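打印本页 | 用电子邮件发送

最后更新：10月

Plarko 包装台使用手册
第3节　纸袋的准备、加固与装袋

本节适用于 Disavthorpe 仓库的各包装台，说明牛皮纸袋从领取到封口的做法。布袋和塑料周转袋见后面各节。

3.1　开始之前

准备下列物品：

棕色牛皮纸袋，按订单选择大号或小号
深色布基胶带，灰色或黑色均可，同一只袋子上可以混用
剪刀或胶带切割器
干布一块
Lullero 标签纸

注意：纸袋须在干燥处存放。袋底发软、有水渍或接缝开胶的，不要加固，直接放入废纸箱。

3.2　撑开纸袋

1. 将纸袋平放在台面上，袋口朝向自己。
2. 一只手伸入袋内，压平袋底的两个折角。
3. 把袋子立起来，沿四条竖边各捋一遍。
4. 检查袋口有无撕裂。裂口短于一指宽的可以用胶带修补，更长的换新袋。

纸袋有折痕不影响使用。反复使用的袋子会越来越软，袋口站不住，这时应按3.3加固，或者重新加固。

3.3　加固袋口

1. 用干布擦去袋口内外的灰尘和纸屑。
2. 剪下胶带，每段长度以能从袋口外侧翻到内侧为准，两侧各留出三指宽。
3. 先贴四个角，再贴各边的中间位置。
4. 每贴一段，从袋口边缘向下压，把气泡赶出去。
5. 把翻到内侧的胶带压实，尤其是末端。翘起的末端会钩住货品的包装膜。

注意：不要绕着袋口一整圈拉紧胶带。这样贴袋口会收小，装大件时容易从接缝处裂开。

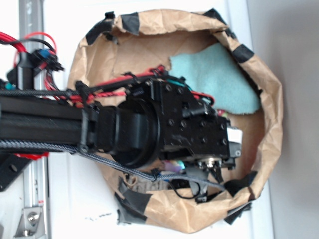
袋口加固的目的是让开口保持敞开，取放货品时边缘不会被带破。胶带分段贴，段与段之间可以露出纸面，颜色不必统一。图中的棕色纸袋袋身已经起皱，袋口共贴了七段深灰色和黑色胶带，开口仍然是张开的。小号纸袋可酌情减少段数，但四个角不能省。加固后用手指沿袋口内侧摸一圈，摸到翘边或黏手的地方，补压一遍或剪掉重贴。

3.4　装袋

1. 核对订单号与 Abugri 系统中的货品清单。
2. 重的、底面平的货品先放，贴着袋底放平。
3. 中间放盒装货品，竖放或横放均可，以不顶出袋身为准。
4. 轻的、怕压的货品放在最上层。
5. 袋口以下留出一掌高的空间，供封口折叠。

单袋限重：小号纸袋1,000克，大号纸袋2,000克。超过限重的订单分装两袋，两袋贴同一订单号的标签。

小心：玻璃瓶和有尖角的货品须先用纸包好再装袋。不要让尖角正对袋身的竖向接缝。

小心：从袋中取货时先看清里面的东西再伸手，不要抓住袋口一侧硬拽。

3.5　封口与贴标

1. 把袋口两侧向内收拢，前后两面对齐。
2. 向下折两次，每次折两指宽。有胶带的袋口较厚，折的时候用掌根压实。
3. 在折边中间贴一段胶带。
4. 标签贴在正面，位于折边下方，不要压在胶带上。

供内部周转的袋子不封口，袋口保持敞开，只贴标签。

3.6　重复使用与报废

周转用的纸袋可以多次使用。每次用完后倒出碎屑，检查袋底和接缝，再按大小号分开叠放。叠放时袋口朝同一方向，加固过的袋子放在上面，避免胶带边压坏下面的新袋。

有下列情况之一的应报废：

袋底出现破洞或明显变薄
胶带脱落时带下了纸层
竖向接缝开裂
沾有油污或液体

报废前撕下旧标签。贴有胶带的袋口剪下来放入普通垃圾，其余部分放入废纸箱。

3.7　常见问题

袋口向内塌：多为胶带只贴了外侧，没有翻到内侧。撕下后按3.3重贴。

胶带粘不住：袋口有灰或受潮。擦净，晾干后再贴；仍粘不住的换新袋。

折边弹开：货品装得太满。取出一件，改为分装。

耗材领用请填写第93号领料单，每周一上午统一发放。

联系我们 | © Plarko 版权所有 | 返回顶部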